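Dye notebook, August, started 7:40 in the morning

Back at the bench after two weeks away, and it felt very good to smell wet wool again, even if the first thing I found was the alum jar with its lid off and a crust on top like old snow. I chipped it out and it weighed up fine. Upendo, if you read this, the new alum from Verbeke is on the second shelf and the old one should be used up first, please.

Today's job was the onion skin series. We have been promising the weaving group a proper shade card since the spring and all we have to show for it is a shoebox of little skeins with the tags falling off. So I made up my mind to do one clean run, same yarn, same water, same pot, and change only the time in the bath.

Yarn is the Gramitz two-ply, undyed, wound into skeins of 20 grams. Scoured last night with a little plain soap and left to cool in the water, and then I rinsed them this morning until I got tired of rinsing. There is still some grease in that yarn, I'm sure of it. It never takes up water quite evenly at the ties, and I have taken to tying them so loosely that Celina says they look like they are coming undone. They do come undone sometimes, I'll admit.

Mordant: alum at the usual strength, one hour at a low simmer, then left to sit while I had my coffee and answered mail. I skipped cream of tartar this time. Last time I used it the yellows went a bit lemony, very pretty, but the weavers want something nearer to old brass.

Skins: 100 grams dry for the pot, all yellow onions, no red ones mixed in. I picked through them twice and still found a piece of string and a price sticker. Simmered an hour, strained through the old pillowcase, and the liquor came out a lovely deep tea color. I could happily have stood there looking at it all morning.

First skein out at ten minutes: pale straw, a little patchy. Second at 20: a good warm yellow, and to my eye the nicest of the lot. Third at forty: gold going toward orange. The last one I meant to take out at an hour, but the phone rang (Plullton, about the drying rack, they still don't have the brackets) and it stayed in for 87 minutes by the kitchen timer. It is a real burnt orange, quite handsome, but the wool feels a bit harsh on that one. I would like to repeat it at the proper hour before anything goes on the card.

pH of the bath at the end was a touch under neutral on the paper strips. I don't trust those strips very far, as they lived in a damp drawer all winter.

Celina came by at lunch and we spread the damp skeins out by the window and talked about colors for the rest of the card. She is all for naming the shades after things people have in their kitchens, and I have come around to it. Numbers mean nothing to a weaver who is standing there with a shuttle in her hand. We agreed that the names should come from real fruit and vegetables looked at in daylight, all together, and that "sweet potato" has to mean the purple kind or we will be arguing over it until Christmas. So far we have leaf green, a yellow, that purple and a small-orange orange.
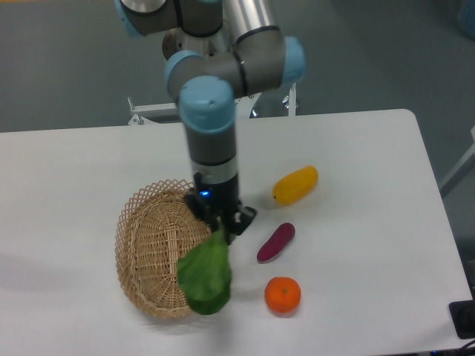
Still to do

Repeat the one-hour skein, with the phone in the other room.

Wash test on all four, using the Cilten soap, and keep half of each skein back dry to compare. Upendo Mfaume has offered to put a set in her south window for the light test, and I would like them up before the month is out.

Label everything in pencil on the cloth tags. The card goes in the binder under 3926, and the shoebox can finally be emptied.

Ask Plullton again about the brackets. The skeins are hanging off the broom handle for now, and the burnt orange one is dripping on my shoes.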